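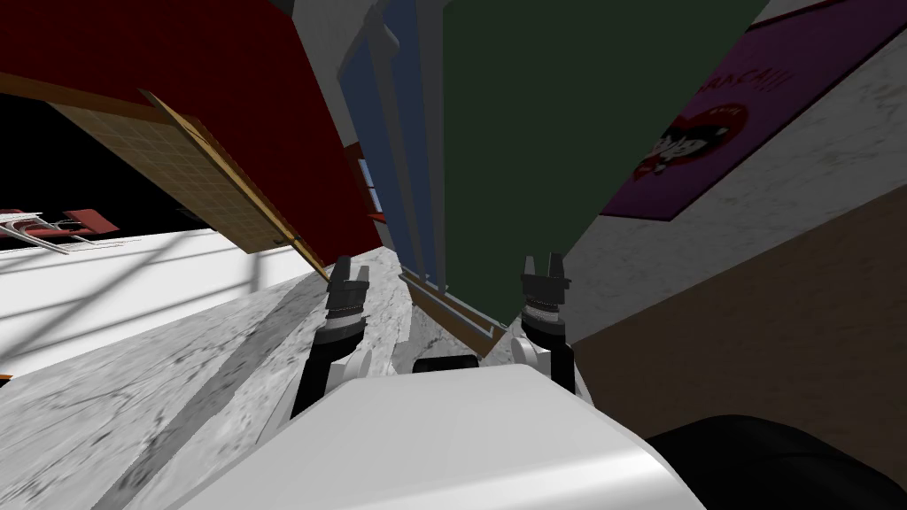
Screenshot: Csenge Lakatos, Hivberg shared workshop

Ticket 204
Head camera view rolled over in simulator, drive commands feel wrong
Status: Open, fix under test
Project: Farkas (two-arm build)
Opened by: Csenge Lakatos
Opened: Fri 28 June
Assigned to: Leszek Baran
Component: robot model, camera mounts

Csenge Lakatos wrote:

The head camera in the simulator is rolled far over to one side. Both grippers show up where I expect them, pointing away from the body toward the far end of the room, but the room itself is on its side. The chairs are lying sideways and the purple poster on the gray wall hangs at a diagonal.

What I was doing: loading the Farkas model into Clollevico with the indoor room, arms raised, grippers open. No task running. I wanted to check that the head camera could see both grippers before we cut the bracket for the real one.

What I expected: level room, grippers in the lower part of the view.

What I got: grippers in the lower part of the view, room not level.

It happens on every load. I restarted Clollevico, then restarted the computer, then loaded the room without the robot and used the free camera. With the free camera the room is fine, so I don't think the room file is the problem.

I have not touched the camera mounts. The last change in the model folder was the new wrist covers.

Leszek Baran wrote:

Can you check two things for me?

First, does the roll change when you turn the base? If the camera is mounted wrong, the tilt should stay the same whichever way the robot faces. If the body itself is leaning, it may not.

Second, look at the robot from outside with the free camera. Is it standing straight?

Also please attach the log from startup. The part I need is the block where Ustura reads the joint limits.

Csenge Lakatos wrote:

Turned the base through a full circle. The tilt stays the same the whole way around.

From outside the robot is standing straight. Wheels are on the floor and the body is upright.

Log attached. There is one warning in it, "camera_head: parent frame resolved by name," and I don't remember seeing that before. No errors.

Anathi Engelbrecht wrote:

I get the same warning on the workshop computer. I went back to the model from before the wrist covers and the warning is gone and the head camera is level. So it did come in with that change, even if the covers have nothing to do with the head.

Mal-soon made the covers. Mal-soon, did you save the whole model out of the editor or only the arm parts?

Mal-soon Jang wrote:

The whole model. I opened it, swapped both covers, saved. I didn't know the editor would rewrite the other parts. I can redo it with just the arm files if that's easier.

Leszek Baran wrote:

Don't redo it yet. I compared the old and new files. The covers are fine. The editor rewrote the camera mounts and put the rotations in a different order. The three numbers for the head are the same in both files but they are applied in a different sequence, which is enough to roll the view. On a mount with only one rotation you would never notice. The head has a pan offset and a downward pitch, so it shows.

The parent frame warning is a side effect of the same save. The editor dropped the frame ID and kept only the name. It still finds the right parent.

The wrist mounts went through the same save, so someone should look at those too before we change anything. 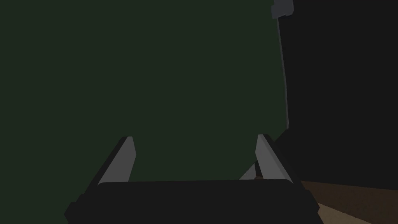 Csenge Lakatos wrote:

I went through both wrist cameras this afternoon with the grippers open and nothing in them. Both load, and both move with their own arm. I closed and opened each gripper from the Ustura panel and the fingers that moved were the ones in the matching window, so left and right are not swapped.

Something else came up while I was in there. The room is very dark from some arm positions. I could make out the fingers but had trouble judging how far the surface behind them was. I had the light level at the Clollevico default. I don't know if that is a separate problem.

Anathi Engelbrecht wrote:

Separate, I would say. The default light comes from one side of the room and there is no fill. Please open another ticket for it so this one stays about the mounts. For what it's worth, I raise the ambient light whenever I work near the big panels.

Leszek Baran wrote:

Agreed on the separate ticket.

For the wrists, the way to tell is to put the wrist in a known pose and compare the model's camera angle against the old file. You can't go by whether the room looks level, as the wrist rolls with the arm and the room can be at any angle. Please do this:

1. Load the new model and send both arms to home.
2. Wait until Ustura reports both arms settled.
3. Print the camera pose for each wrist relative to its palm. Not relative to the world.
4. Load the old model and repeat.
5. Post both sets.
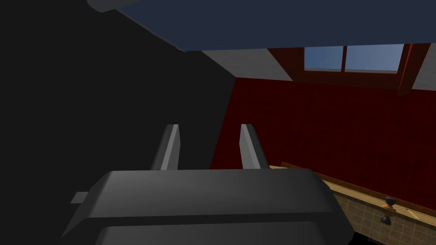
Csenge Lakatos wrote:

Done. The wrist poses relative to the palm are identical in the old and new models on both sides. I ran it again with the arms away from home and they still match. So the wrists are not affected and the only bad mount is the head.

I had to repeat step 4 once. The first time I had loaded the old model but Ustura was still using the new one from its cache. If anyone else does this, clear the cache between loads.

Leszek Baran wrote:

Good, that fits. Each wrist mount has a single rotation in it, so the order makes no difference there.

Fix is on the branch. I put the frame ID back and wrote the head rotation in the order Clollevico reads. I kept Mal-soon's covers as they are. I also added a note at the top of the mounts file saying not to save the whole model from the editor.

Kinga Szekeres wrote:

Pulled the branch and ran it for 500 steps with the base driving and both arms moving. The head view is level at the start and still level at the end. Warning is gone from the log.

Driving from the head view also feels right again. With the old view I kept steering toward the wrong side when the room was tipped over, and I had put that down to the joystick. I took the joystick apart on Tuesday over this. It's back together.

One question. The bracket drawing for the real camera was exported from the model. Was that before or after the bad save?

Csenge Lakatos wrote:

After. Nothing has been cut from it. I'll pull the drawing from the shared folder and export a new one from the branch once it's merged. Please don't use the copy pinned up by the laser cutter either.

Mal-soon Jang wrote:

Took the pinned copy down.

Leszek Baran wrote:

Leaving this open until the new bracket drawing is up and Kinga has checked it against the camera we have. The light level is in its own ticket now, assigned to Anathi.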